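The sixty-second habit

4th April

Every few months somebody tells me that a new habit takes 60 seconds a day and will change my life. This time it was a decluttering course from an outfit called Waltora, which a coworker at the Bornell office forwarded to all of us. One item out of the house every day. Do it for 1,000 days and you own 1,000 fewer things.

I have doubts. For a start, I live in a rented two-bedroom in Bamcombe and I'm not sure I own 1,000 things I could stand to lose. Does a pair of socks count as one or 2? The course doesn't say. It does say that 890 people finished last year, but not how many signed up, and I'd want that second number before I handed over my card.

I tried the free week anyway. Monday and Tuesday were easy (dead batteries, a mug with no handle). By the weekend I was walking around the kitchen looking for something to get rid of, and I gave away a colander. I've missed it twice.

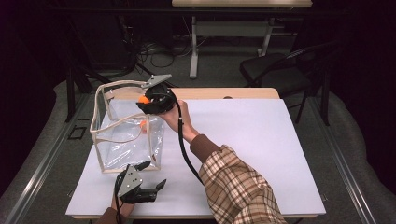 What bugs me more is the shopping list at the end of lesson one. Bins, labels, a set of clear boxes, a special notebook - all for people who supposedly have too much stuff. I asked their help desk about it in August and got back a discount code.

I bought a new colander on Saturday. It's worse than the old one.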